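Osville Brushed Steel Tumbler – tall

Housewares > Drinkware > Tumblers

Item 535
In stock at Esthorpe, low at Sostham (call first)

Tall tapered tumbler, stainless, brushed outside. Wide at the top, narrow at the foot. Rolled lip so no sharp edge on your mouth. No handle, no lid, no straw. Plain inside and out – no logo to wear off.

We've sold this one for 9 years and it's still the one people come back for. Cafes buy it, so do schools. Good for water, iced coffee, juice, smoothies. Also toothbrushes, pens, wooden spoons, whatever.

What you get
1 tumbler, in a paper sleeve. Box of 5 also available, same price each but you save on shipping. Baskets sold seperately, see further down.

Finish
Satin, fine brushing. Shows fingerprints less than the mirror finish, which we dropped last November. Inside is smooth gray steel, no coating. Some light marks near the base from the forming, normal, not a return reason.

Hot drinks
Single wall. Means the outside gets hot with hot coffee in it. Want something for hot? Get the Mangubat double wall mug, different page. This one sweats a bit with ice too, use a coaster on wood.

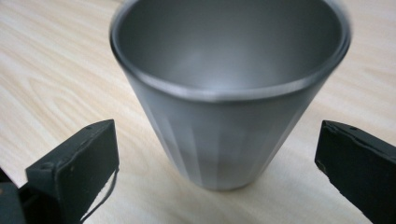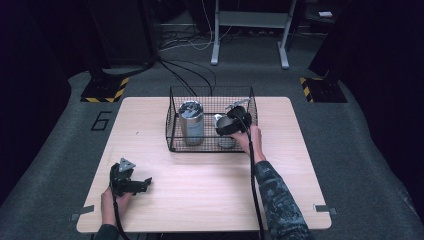 Tumbler on a pale wood table, and in a black mesh basket with a second container beside it.

Basket
Black wire mesh, small square grid, open top, back panel higher than the front. Item 28. Holds the tumbler upright next to a shorter cup or jar. Goes on a counter, desk, break room table. Mesh is thin so don't load it with cast iron or a stack of plates. Wipe with a damp cloth, dry it after – wire will spot if you leave it sitting in water.

Not sold as a set, people keep asking. Add both to the cart.

Care
Dishwasher OK, top rack. Hand wash keeps the brushing nicer. No steel wool, no bleach. Scrub with the grain if something is stuck on. Coffee stain inside: spoon of baking soda, warm water, leave it an hour, rinse. Not for microwave. Not for the stove either (yes, we get asked).

Stacking
They nest, because of the taper. Don't push them down hard or they stick. If two are stuck – ice water in the top one, warm water around the bottom one, wait a minute, twist.

Questions we get

Does it fit a car cup holder?
Most, at the narrow end. Bring it out to your car and try it before you pay, fine with us.

Can you engrave it?
Yes, Rogelio Abella does these at the Esthorpe shop. One line of text, no photos. Allow 9 working days, longer before the holidays. Engraved ones can't come back.

Is there a lid?
Not from us. Charito tried a few other brands' lids and none sat right on the rolled lip, so we don't recomend any.

Taste?
Wash before first use, hot water and soap. Any shop smell goes after that.

Returns
28 days, unused, with the sleeve. Dented in the mail? Send a photo of the dent and the carton and we'll swap it. Keep the carton till you hear back from us.

Bulk orders
Ask for Shiela Soriano. Put the item number in the subject line please, otherwise it goes in the general pile.

Pickup at the side door in Esthorpe till 5 pm. Sostham counter closes for lunch.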